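Cumley unit clears its big table for felt month

By Olga Loureiro

I dropped in at the Zutum workshop in Cumley this morning, expecting to trip over things as usual, and found that the great tidy-up has properly begun. If you've ever been to one of their making days you'll know what I mean -- offcuts on every surface, bags under every chair, and a queue for the good scissors!

The plan is simple enough. From May the unit will be open to local groups for 2 evenings a week, 21 places each time, and the big felt-covered bed has to be kept free for laying out and cutting. Anything that used to live on it goes into a crate or a cardboard box and gets moved out of the way. I must say I like the dark grey felt, although it does pick up every bit of white lint going (I wanted to go at it with a clothes brush). 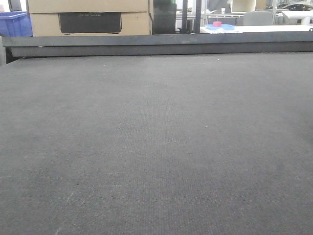
Dela Yakubu would have started somewhere else altogether. Clear tables are lovely, she told me over the tea urn, but they fill up again in a fortnight unless the shelves get sorted first, and she'd put the money into labels before anything. She has a point, and I've seen my own kitchen go the same way.

Money has come into it, though not much. Gunn, the hardware shop by the station, has put in £300, and most of that is going on new storage and a decent set of lamps. Hildegard Bauerfeind is drawing up the list of what stays and what gets passed on, and she was on page 17 when I left her to it.

The crates are the part I'm keenest on. They're big, bright blue and open at the top, with ribbed sides, and you can roll one along the conveyor instead of lugging it about, so my back is very much in favour. 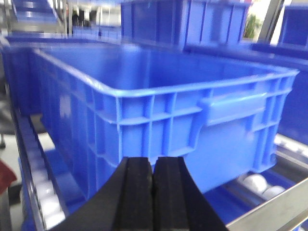
I've asked whether we might have one for the wool ends, and the answer was a firm maybe. Spare fabric can still be handed in up to six in the evening, but please bag it by colour if you can. Bookings for the May evenings open next week at the Ritow café counter, and they'd like names on paper, please, not shouted across the till.

We use cookies to remember your settings. Accept all | Manage choices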